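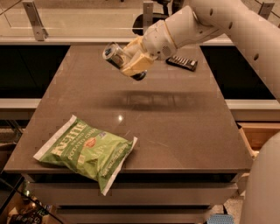
Photos: Stinen project, Hedegaard test bench. Same license as the data.

Kedbridge tabletop set, README

Kedbridge is a set of 311 tabletop pick and place episodes recorded with one arm and a head camera. It goes with Stinen, our grasp and placement checker, and was collected mainly to find out where Stinen gets things wrong. You can use it without Stinen. The files are ordinary video plus a text log per episode, and the loader script has no dependency on the rest of our code.

The objects are groceries and small household items: drink cans, bags of chips and similar things. They are placed by hand before each episode and are not put back in exact positions between runs. If you need repeatable starting poses, this is the wrong set.

What is in the folder

Each episode has its own directory with the head camera video, the joint log, the gripper log, the planner output and a short notes file. The notes file is typed by whoever ran the episode. Some are one word long. We left the spelling as it was.

The joint log runs at 1000 Hz and the gripper log is resampled to match it. Camera timestamps come from a separate clock. The loader lines them up using the offset stored in the episode header, and the result is normally good to within one camera frame. Don't match by row number. We did that in the first version and all the grasp labels came out early.

Planner output is from Prirnitz, our motion planner. It contains every candidate path that was scored, with the chosen one marked. These files are large, so the download script skips them unless you pass the planner flag.

Perception

Object masks are produced by the detector and then corrected by hand on keyframes only. Between keyframes they are tracked, and the tracked masks drift when the gripper covers most of an object. There is a field called mask_source on every frame that says which kind you have. For evaluation, please use corrected frames only.

Cans were the hardest class. A bare metal can picks up the color of whatever is next to it, and the depth values on the curved side are full of holes. Stinen fills the holes by fitting a cylinder, which works well enough if it can see a decent stretch of the side. When the can is end-on or the fingers hide the middle, the fit has very little to go on and the axis can swing a long way between frames. The fit residual is saved as cyl_res. Anything over the default limit is marked as low confidence and Prirnitz is told to keep a wider margin.

Chip bags get no shape model at all. They are treated as a height map with a margin added on top. A flat bag near the edge of the table often comes out bigger than it is, so the planner goes around it by more than it needs to. We can live with that.

The tabletop has some shine to it and the overhead light leaves a bright spot. Early detectors reported that spot as a small object. The current one has a glare filter, on by default, which drops small bright regions that have no height. It will also drop a real object if the object is bright, thin and flat, such as a sheet of white paper. Turn it off with glare_filter: false if you work with paper or labels.

Shadows from the arm are a milder problem. They don't produce false objects, but they do pull the confidence down on whatever they cross.

Control and placing

A placement is split into approach, hover, lower and release. During hover the arm holds still and Stinen re-estimates the pose of the held object relative to the table. For a can this mostly means finding the long axis and deciding whether it is upright, lying or somewhere in between. The lower phase uses that estimate to pick the height at which the fingers should open.

The earlier controller used the pose from the time of the grasp and assumed nothing had slipped. That assumption is the main thing we wanted to test, and it is why the hover phase in these episodes is longer than anyone would want in real use.
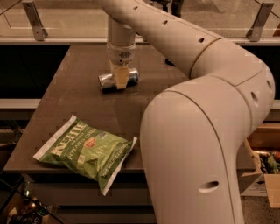

One reply on the issue tracker was that a second estimate at hover is wasted effort, and that a force threshold on the way down would catch the same errors with a lot less code. The writer would rather lower slowly, stop on contact and open. They also pointed out that the hover estimate is made when the fingers cover the part of the can you would most like to see.

Both points are fair. We added a contact-stop mode afterward and it is in the current release as place_mode: contact. It does fine with rigid objects. With a bag, contact builds up gradually and the threshold has to be set per item, so we kept the hover estimate as the default. The two can be combined, and the settings for that are in the config folder under mixed.

Segment boundaries for all four phases are in the phase column. They come from the controller state, with no hand correction. If the operator paused an episode, the pause is counted in whichever phase was active.

Choosing the next object

After a release the arm backs off straight up and the scene is read again before a new target is picked. The selector scores each object on reach, clearance and confidence. The weights are in selector.yaml. Clearance is measured to the nearest other mask, and this is where two objects lying close together cause trouble: if the masks touch, clearance is zero and both get skipped until something moves. 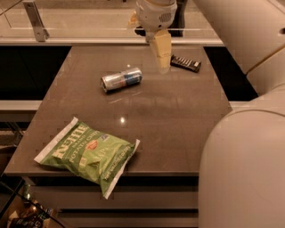 The workaround is to let the selector try a side approach when the top approach fails on clearance. It has to be enabled, because the side approach brings the forearm lower and the collision model for the area past the table edges is coarse. On our bench there is a glass panel beyond the far edge. It is entered by hand as a plain box, and the depth camera can't be trusted to see it. If your setup has glass or clear plastic anywhere in reach, add it to static_obstacles.yaml before running anything. The planner will not find it for you.

Known problems

Objects that hang over the table edge are clipped to the tabletop polygon. The part that sticks out is missing from the mask.

Dark, flat items with a row of light markings are sometimes classed as a remote and sometimes as a snack bar, within the same episode. The class label shouldn't be used for those.

The selector gives up after 2000 samples per target and writes "no plan." In a few episodes a plan existed and a higher limit finds it.

Episodes recorded in December use version 2 of the gripper log, with an added column for finger current. The loader reads both.

Use and changes

Corrections to masks are welcome as patches against the keyframe files. Please don't send re-encoded video. If you report a planner bug, attach the episode number, your selector.yaml and the planner output for that episode.

Related
Stinen: install and first run
Prirnitz config reference
Kedbridge loader, change log
Hedegaard bench: camera calibration notes
Writing a static obstacles file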